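Vandora completes first full wash trial of Jeva uniform cloth
Black fabric keeps its shape and shade after 100 industrial laundry cycles, Carkdale laboratory reports
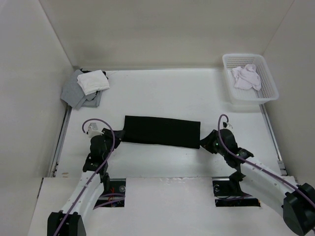
A black cloth folded lengthways on a white work surface.

Carkdale, 3rd June — Vandora, the workwear and linen hire company, has published the results of the first full wash trial of Jeva, a polyester and cotton cloth intended for catering, hotel and front-of-house uniforms. The trial was carried out at the company's textile laboratory in Carkdale and compared the new cloth with the fabric now used in Vandora's standard black apron and tunic range.

Jeva is a 2/1 twill with a finished weight of 195 grams per square metre. The blend is 65 per cent polyester and 35 per cent cotton. Yarn is spun and dyed by Tamura, which has supplied Vandora with kitchen cloths and table linen under a separate contract, and the cloth is woven and finished to a specification drawn up jointly by the two companies.

Black workwear accounts for a large share of early withdrawals from hire stock. Garments are most often rejected for loss of shade along seams and folds, where the surface of the cloth rubs against itself in the washer and again in the ironer. Shrinkage is the second most common cause, followed by pilling on the front panel of aprons. The present cloth is piece-dyed after weaving. In Jeva the polyester is coloured in the melt before the fibre is drawn, and only the cotton is dyed in a bath.

The trial used 427 test pieces cut from 16 production rolls. Pieces were hemmed on all sides with the same thread and stitch density used in finished aprons, then marked with datum points for measurement. Each piece was washed at 75 degrees Celsius in a tunnel washer with a standard hire detergent, pressed in a membrane press, and finished either on a heated roll ironer or in a tunnel finisher. Measurements of length and width were taken before washing and after 1, 5, 25, 50 and 100 cycles. Pieces were conditioned overnight at 20 degrees and 65 per cent relative humidity before each measurement.

Mean shrinkage after 100 cycles was 1.4 per cent in the warp and 0.9 per cent in the weft. Most of the warp shrinkage had taken place by the fifth cycle. The corresponding figures for the existing cloth were 2.7 per cent and 1.6 per cent. Skew was below one per cent on all rolls except one, which was found to have been fed off-line at the stenter and was re-tested after correction.

Change of shade was assessed against the grey scale under D65 lighting. Jeva was graded 4 on flat areas and 3 to 4 along pressed folds. The existing cloth was graded 3 and 2 respectively. Two assessors graded each piece separately, and a third grading was made where they differed by more than half a step.

"The fold line is where a black apron fails, and it is the figure our depots asked for first," said Farzana Liyanage, head of textile testing at Vandora. "A grade of 3 to 4 after 100 cycles meets the limit we set. We would like to see it closer to 4, and the next rolls will have a slightly lower finishing temperature to find out whether that helps."

Pilling was tested by the Martindale method on pieces withdrawn after 50 cycles. Results were graded 4 for roll-ironed pieces and 3 to 4 for tunnel-finished pieces. Tensile strength fell by 11 per cent in the warp over the full trial, within the 20 per cent allowed by the specification. Seam slippage was not recorded on any piece.

Drying time was also measured. Residual moisture after pressing was lower than in the existing cloth, and the ironer could be run at a higher speed for the same finish. Vandora has not put a figure on the energy saving at this stage — the laboratory ironer is smaller than those in the company's laundries, and the result will not be scaled up without plant data.

A wearer trial will follow. Vandora will issue 2638 garments in the new cloth to hotel, restaurant and contract catering customers served from the Carkdale laundry. The issue is made up of bib aprons, waist aprons and short-sleeved tunics. Each garment carries a heat-sealed tag so that its wash count can be read at the sorting station, and repairs and rejections will be logged by cause. Customers taking part will be charged the normal hire rate and will keep their existing delivery days.

Murray Nguyen, commercial director of Vandora, said: "Laboratory pieces do not get bleach spilled on them or go through the wash with a pen in the pocket. The wearer trial will tell us how the cloth stands up to ordinary use, and we will not set a date for general supply until we have those records. If the results are in line with the laboratory work, Jeva will replace the present black cloth as garments come up for renewal."

The first set of wearer trial records is due in October. A navy version of the cloth has been woven in sample length and will enter the same laboratory programme once the shade has been approved. There are no plans at present for white or pale colours, for which the company's current fabrics will be kept.

Care instructions for Jeva are unchanged from the existing range. Garments should not be washed on customers' premises during the trial, as this would affect the wash count. Stained or damaged items should be returned in the usual collection bag with a repair label attached.

A summary of the test methods, with results listed by roll, is available on request from the Vandora press office. Cloth samples measuring 30 by 30 centimetres, unwashed and after 100 cycles, can be supplied to trade publications and to existing customers.

ENDS

Notes to editors

Vandora supplies and launders workwear, table linen and kitchen textiles on hire contracts. Its textile laboratory is on the same site as the Carkdale laundry.

Tamura spins and dyes yarns for workwear, household and contract textiles.

All shrinkage figures are means across the rolls tested. Grey scale grades run from 1 (greatest change) to 5 (no change).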